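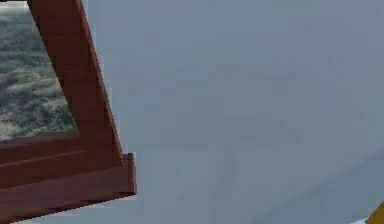 Kieran Scanlon

Every January the same sort of quote lands on my desk. This year it came from Foulkes, and it offered us two arms, a licence for their simulation package and a support plan, with the simulator listed first. The argument goes that you build your workshop on screen, let the robot practise there, and buy the hardware once you know it will do the job. I've read it three times and I still don't like the order of things.

My trouble is with what the software is good at. You get a wooden picture frame with a stepped bottom rail and a landscape in it, hung against a plain grey surface. Fine. My packing room at Stellavton has no landscapes. It has cartons that arrive crushed, tape that won't peel and a floor that slopes towards the drain. Somebody would have to build all of that, and the quote allows 2 days for it. After that it's 255 pounds an hour.

Rhydian Jarman, who looks after our maintenance budget, takes the other side. He says a crash on screen costs nothing and a crash on the line costs a wrist joint, and he's right. He also says the Tonitz arms we looked at last year would have been the wrong reach, and a decent model would have shown it in an afternoon. Maybe. So would a tape measure.

What I'd like to see in a quote is a line for the dull stuff: guarding, air supply, spare fingers, and the hours our own people will lose while the thing is being set up. Millik at least put a figure on training, 3000 pounds, and I trusted them more for it, even though I winced.

I'm not against buying. I'd take one arm on a short hire, put it on the worst job we have and keep a log of every stop. If it earns its place, then let's talk about licences - and I'll want the crushed cartons in the demo. Foulkes have until the end of the quarter to send me a new quote.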